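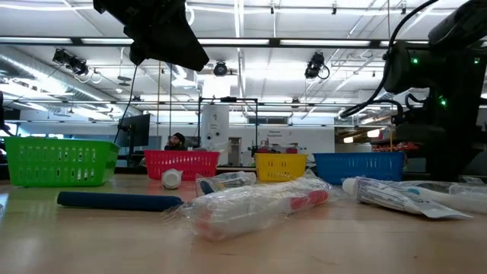

Slotted plastic sorting baskets in green, red, yellow and blue, with toiletries to be sorted.

Erklow Open-Mesh Sorting Baskets
Item group 11 - Small Storage and Sorting
Order no. 2236

Product description

The Erklow basket is an open-top container for small packaged goods: toothbrushes, travel-size tubes, disposable razors, small bottles and similar articles. It is supplied in red, yellow, blue and green. The basket is molded in one piece from colored plastic. The sides are slotted, so the fill level can be checked from the side without lifting the basket, and dust and paper scraps fall through instead of collecting in the corners.

The green basket is a rectangular model with a rolled rim. The rim stiffens the long sides and gives a smooth edge to grip when the basket is pulled forward off a shelf. All colors may be ordered separately or mixed in one order.

Intended use

Kit packing, guest amenity restocking, hygiene parcels, bathroom cabinets and supply closets. The baskets are for dry goods. They are not suitable for loose powders or for liquids in open containers. Articles thinner than the slots, such as cotton swabs and hairpins, should be bagged first.

Layout on the packing table

Color assignment is left to the user. The layout most often requested from our planning desk is a single row of baskets along the far edge of the table, with unsorted stock tipped out in front. This keeps the near half free for both hands and puts every basket at the same reach. Long articles need some attention in the smaller models. A boxed or carded toothbrush should go in on the diagonal or upright; one put in loosely will lie diagonally across the top, as the white-and-blue one does in the red basket, and is then easily knocked out when the next item goes in. If toothbrushes make up most of the stock, assign them to the largest basket on the table and use the small ones for tubes and razors.
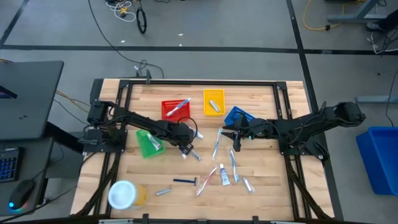 Stock should be spread in a single layer before sorting begins. Clear packaging is hard to read when it overlaps, and short tubes disappear under longer packs. Leave a gap between articles wide enough to pick up each one without moving its neighbor. The toothbrushes, tubes and blue razor on this tabletop are laid out with bare wood between them, and the labels and handle colors can be told apart from a normal working position. For larger quantities, spread part of the stock, clear it and spread the next part.

Technical data

Material: polypropylene, colored throughout
Colors: red, yellow, blue, green
Construction: one piece, open top, slotted sides
Maximum load: 2 kg, evenly distributed
Carton quantity: 200, single color
Care: warm water and mild detergent, air dry

Notes on handling

Empty baskets of the same size nest for storage. Do not stack filled baskets; the rim is not a load-bearing surface. Pens and most adhesive labels hold poorly on a slotted side. Use a tie-on tag, threaded through two neighboring slots near the top.

Slight differences in shade between production batches are possible. Customers who use color as a sorting code should order replacements by color name and state the original order number - the warehouse will match the batch where stock allows.

Ordering

Orders for full cartons ship from the Lellach warehouse. Smaller quantities are handled by Brokex at the same unit price, plus packing. The current price list is valid through June.

Product questions: Sumathi Kartha
Bulk and contract orders: Joni Kiiskinen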